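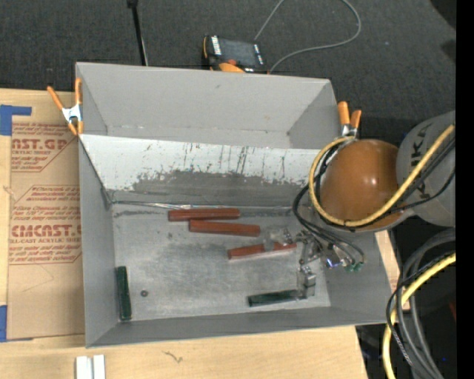 Ticket: Gripper drifts down during remote demos, bin cell 2
Site: Dustdale
Opened by: Arnar Nørgaard
Assigned to: Urho Pitkänen
Status: Closed
Opened: Wednesday, September 18, 2024

Arnar Nørgaard
When I pause partway through a bar pick, the arm sinks a few millimetres before I touch the controls again. It happens on the red bars and the green ones. Near the bin floor the fingers end up pressing on it and the demo has to be thrown away. I lost 19 out of 60 this morning. Recording is through Tellomero, logging at the usual rate. Restarted the session twice, no change.

Urho Pitkänen
Does it sink with the remote link off?

Arnar Nørgaard
No. Link off, brakes released, it holds. I left it for five minutes over the middle of the bin and the height didn't change.

Urho Pitkänen
Then it isn't the payload setting. Please send me the log from one bad demo and one good one. Also check the dead zone on the hand controller. It should be 3000 counts on the vertical axis.

Arnar Nørgaard
Logs sent. Dead zone reads 1000 on vertical, 3000 on the other two.

Urho Pitkänen
That's the fault. The bad log shows a small steady downward command the whole time you are paused. The controller rests slightly off centre and 1000 doesn't cover it. The Holroyd profile from May has the low value in it - somebody loaded that one. Load the Citow profile, centre the controller with your hand off it, then restart recording.

Arnar Nørgaard
Done. Ran 60 demos with a pause in each, no sinking. Vertical feels a bit slow to start moving now but I can work with it.

Urho Pitkänen
Old profile removed from the menu. Mark the 19 as rejected - don't trim them, the pauses are needed for the training set. Closing.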